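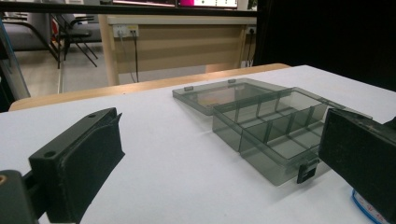 Every few months somebody sends me a result that is supposed to settle the question of hand-held grippers. You walk around with the tool, you do the chore yourself, the camera records it, and a policy trained on the recordings does the chore on a real arm. The latest is the tidying study from the Lekine group, and I have now read it twice.

I like the method. It is cheap, and anyone who has spent a Saturday teleoperating an arm knows how slow the other way is. What I don't like is the headline. The policy, called Zulellow, was trained on 300 demonstrations and is said to "generalize to everyday clutter." Go to the appendix and the everyday clutter is 37 test runs, on 2 tables, with the same kinds of small plastic things that were in the training set. 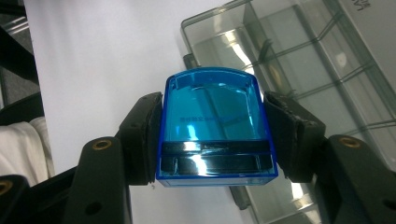 See-through plastic is a hard case, I'll grant them that. Glare moves when the wrist moves, and edges come and go. But if that is the hard part, then test it. Change the lights. Put the tinted parts on a dark surface. The paper does neither, and it counts a run as a success if the object leaves the table at all – where it ends up is scored in a separate column that the abstract never mentions.

Sum-yee Ko made a similar complaint at the Pollock workshop in November, and was told that the benchmark people at Kodov would sort it out. Maybe they will. I would still rather see the authors do it, with the failed runs posted next to the good ones.

A person holding the gripper fixes a bad grasp without thinking about it. I want to know how much of that fixing made it into the policy, and I can't find a single table in the paper that tells me.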